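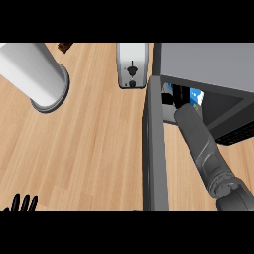 Ponto de situação - tarefa "retirar do micro-ondas" em simulação

Categoria: Projectos » Relatórios de progresso

Imprimir | Enviar por e-mail

Para: Bláthnaid Geraghty (Fliveo)
De: Tarcísio Rocha, equipa de Bragança
Dom. 1 de julho

Bláthnaid, segue o resumo antes da chamada. Vai à pressa, os gráficos ficam para o anexo.

Onde estamos

Cena de cozinha fechada. Bancada de madeira clara, torradeira, micro-ondas com a porta aberta e dois objectos lá dentro, um preto anguloso e outro mais pequeno, azul e branco. O braço entra em diagonal pela abertura. É a configuração que vamos usar em todas as comparações daqui para a frente, não mexer mais na geometria sem falar com o Ismael.

Método: a política é treinada só com demonstrações em simulação, teleoperadas pelo Ismael Guimarães e pela Ariel Layug. Temos 1.000 demonstrações limpas. Em cada uma variamos a posição dos objectos na bancada, a luz e o ângulo da porta. A novidade deste período é o que chamamos "reentrada": quando a garra encosta à moldura da porta, o episódio não é deitado fora, recua-se uns passos e o operador corrige a partir daí. Essas correcções entram no treino com peso maior.

Resultados

- Sem reentrada: 31 sucessos em 100 tentativas.
- Com reentrada: seis variantes treinadas, a avaliação completa só está feita em duas. As duas acima da linha de base, mas não quero pôr números aqui antes de o Sebastião repetir com outras sementes.
- Falha mais comum: colisão do antebraço com a porta, à entrada. A garra vai bem, o resto do braço é que não cabe. Já suspeitavamos disto em maio.
- Segunda falha: a política escolhe o objecto errado quando os dois estão muito juntos. Acontece mais com pouca luz na cavidade.

Sucesso = objecto fora do micro-ondas, pousado na bancada, sem tocar na torradeira nem derrubar nada. Critério mais apertado que o da proposta, combinado com a Tuvine. Por isso não comparar directamente com a tabela do relatório anterior.

O que correu mal

Perdemos dias com o modelo de contacto da porta. A dobradiça oscilava sozinha em certos ângulos e estragava episódios bons. O Sebastião Siqueira trocou o amortecimento e baixou o passo de integração - ficou estável, mas a simulação está mais lenta. Os episódios afectados foram todos regravados.

Também não começámos a parte com os dois braços. Estava no plano para este período, passa para o próximo. A ideia é um segurar a porta e o outro retirar, mas sem a versão de um braço a funcionar não vale a pena.

Orçamento

Dentro do previsto. Única derrapagem é no tempo de GPU, por causa do passo mais curto. Compensamos com a viagem que não se fez. Sem pedido de reforço.

Próximos passos (julho)

- Acabar a avaliação das quatro variantes que faltam. Sebastião.
- Experimentar uma penalização pela distância do antebraço à moldura, e não só da garra. Ariel.
- Mais demonstrações com os objectos juntos e cavidade escura. Ismael.
- Escrever a secção de método para o artigo. Eu, e já vou atrasado.
- Enviar o pacote de cenas à Ikport, que o pediu para testar no simulador deles.

Preciso de ti

Duas coisas: confirmação de que podemos adiar a entrega dos dois braços, e o ok para partilhar as demonstrações com a Ikport ao abrigo do acordo actual. A segunda é urgente, eles param em agosto. Se for preciso adenda diz-me já que eu falo com o gabinte jurídico.

Anexos: curvas de treino, folha de avaliação, registo de alterações da cena.

Tarcísio

Imprimir | Enviar por e-mail

Relacionados
- Relatório anterior: teleoperação e recolha de demonstrações
- Nota técnica: modelo de contacto em portas com dobradiça
- Critérios de sucesso acordados com a Tuvine
- Plano de trabalhos, versão revista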